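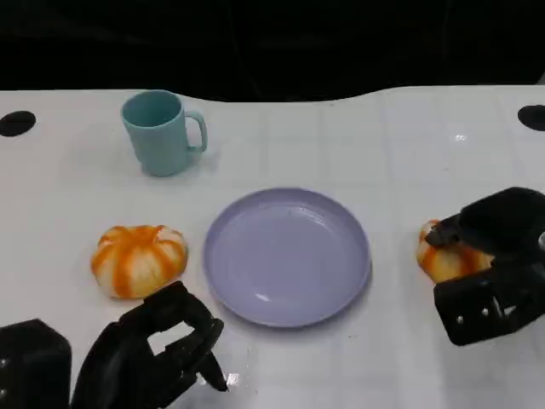

4. Planificación del equipamiento y presupuesto

4.1. Lo que se compra cuando se compra una celda

La partida que las memorias económicas llaman «robot» suele ocupar una línea. En nuestra experiencia ocupa una línea y un largo párrafo de arrepentimiento. La presente sección recoge las decisiones de compra tomadas para la celda bimanual, con la esperanza de que otros laboratorios cometan errores distintos de los nuestros y los publiquen también.

El presupuesto inicial, redactado por uno de los autores en una tarde de optimismo, contemplaba dos brazos, dos pinzas y una mesa. No contemplaba dedos de repuesto, ni cables, ni la vajilla. Marilou Sarmiento, responsable de compras del grupo, devolvió la hoja con una sola anotación al margen: «¿Y con qué van a trabajar?». La segunda versión incorporó un capítulo de consumibles que ha crecido desde entonces con una constancia que ya quisiéramos para nuestras tasas de éxito.

Figura 4. Puesto de trabajo con las dos pinzas: la derecha sujeta uno de los objetos con forma de calabaza; la izquierda, abierta, queda junto al otro. Entre ambos, el plato.

4.2. Pinzas y dedos

Se pidieron ofertas a dos proveedores, Grineck y Jedura. La primera ofrecía el precio por unidad más bajo y un plazo de entrega que solo podemos calificar de contemplativo. La segunda incluía en el precio un juego adicional de dedos, detalle que entonces nos pareció una cortesía comercial y que hoy consideramos el argumento decisivo. Los dedos son, con diferencia, la pieza que más se sustituye, y el coste de cambiarlos se reparte entre la pieza misma y las horas de quien vuelve a calibrar después. Las horas no aparecían en ninguna de las dos ofertas.

Recomendamos presupuestar por pares. Una celda de dos manos con una pinza averiada es una celda de una mano que paga mantenimiento por dos, y el protocolo del plato (Fig. 4), en el que cada pinza se ocupa del objeto situado en su lado, deja de tener sentido. Durante el mes de febrero trabajamos en esas condiciones. Los datos obtenidos se conservan, aunque no se emplean en el análisis de la sección 5.

4.3. Superficie de trabajo

La mesa blanca figuraba en la categoría de mobiliario, lo que nos costó un trámite aparte y una conversación sobre si un laboratorio de robótica necesitaba «otra mesa». La necesita. Los reflejos de la iluminación del techo sobre la superficie y sobre el plato, apreciables en la Fig. 4, tampoco estaban previstos, y la corrección prevista (luminarias difusas) se ha trasladado al ejercicio siguiente por el procedimiento habitual de no quedar dinero. Quien planifique una celda parecida hará bien en comprar la luz a la vez que la mesa — y en pedir que ambas figuren en la misma partida.

4.4. Objetos de manipulación

El catálogo actual consta de 114 objetos, entre ellos el plato y la taza de la Fig. 4, además de los dos objetos naranjas y blancos de superficie acanalada. Se compran por duplicado, con un presupuesto anual de hasta 300 euros. La cifra es modesta, pero exige tantas firmas como los brazos. Hiwot Gebretsadik mantiene el inventario y ha propuesto un criterio que adoptamos sin discusión: no entra en el catálogo ningún objeto que no pueda volver a comprarse. El criterio se formuló tras la retirada del mercado de un cuenco del que dependía un capítulo entero de resultados.

4.5. Mantenimiento y calendario

El contrato de mantenimiento se firmó con Sutanto por un periodo de 12 meses, renovable. Cubre los brazos y excluye «el desgaste derivado del uso», fórmula que invita a preguntarse qué otro desgaste cabría esperar. Las licencias del programa de planificación, Ranix, se abonan aparte y vencen el 25 de octubre, fecha que no coincide con el cierre de ninguno de nuestros ejercicios contables. Hemos solicitado alinear ambos calendarios. La solicitud sigue en trámite y, mientras tanto, el grupo reserva cada año una cantidad equivalente a la última factura, anotada en la hoja común bajo el epígrafe «varios».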